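Bench rules for anybody sharing a table with a robot arm. I've been tidying these up since July and they're still a bit of a mess, but people keep asking for them – so here you go!

**Before you switch on**

- Know where your stop button is and put your hand on it once. Pointing at it from across the room doesn't count.
- Sleeves up, lanyards off, long hair tied back. I lost a perfectly good Brunet lanyard this way.
- Run any new routine at low speed 2 times through before you let it go faster (I still do this, even with the boring ones).

**Laying out the table**

Cover the top with plain brown paper and mark your zones in blue painter's tape. I've tried the fancy printed mats from Tisotell and went straight back to paper, which I can swap in a couple of minutes when it gets scuffed. Press the tape ends down hard with your thumbnail or they curl up and catch on things.

Small parts go in bins with a pale liner, so you can spot a dark part on the bottom without sticking your head in there.

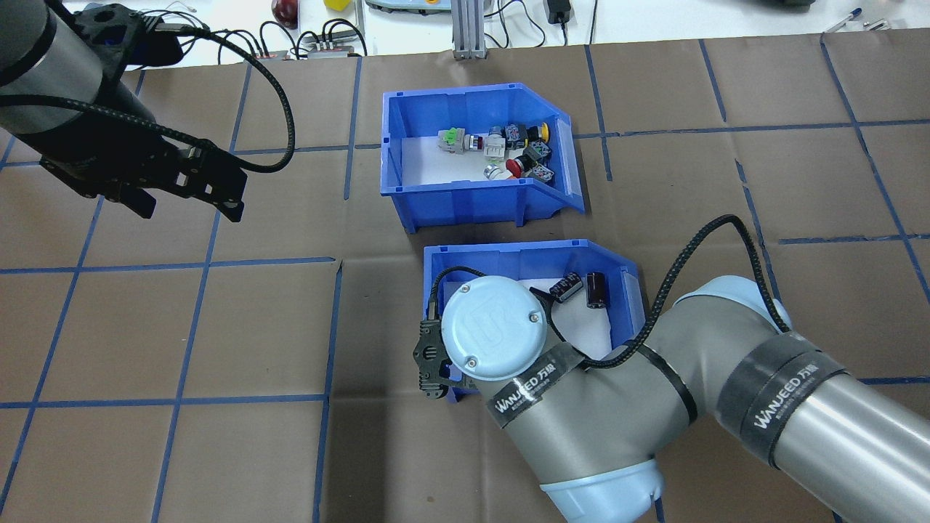
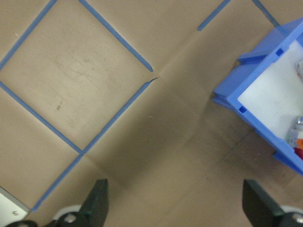
Keep mugs, phones and snacks off the paper completely. Pens too, if you can manage it – I'm hopeless with pens.

Cables need enough slack for the farthest reach and no more. Move the arm slowly to each corner and watch the loop the whole way. If it snags or pulls tight, fix it now, and please don't just add another zip tie and hope.

**While it's running**

Hands stay outside the tape. If a part rolls somewhere silly, pause the arm, wait until it has stopped, then reach in. With two arms on one table, pause both! I wrote that on a Jirkel label and stuck it at eye level.

**Packing up**

Park the arms, power down, and wipe the gripper fingers with a dry cloth. My Hornik cloths have been through about 100 washes and they're still fine. Check the finger screws while you're at it, and write down any you had to tighten, with the date.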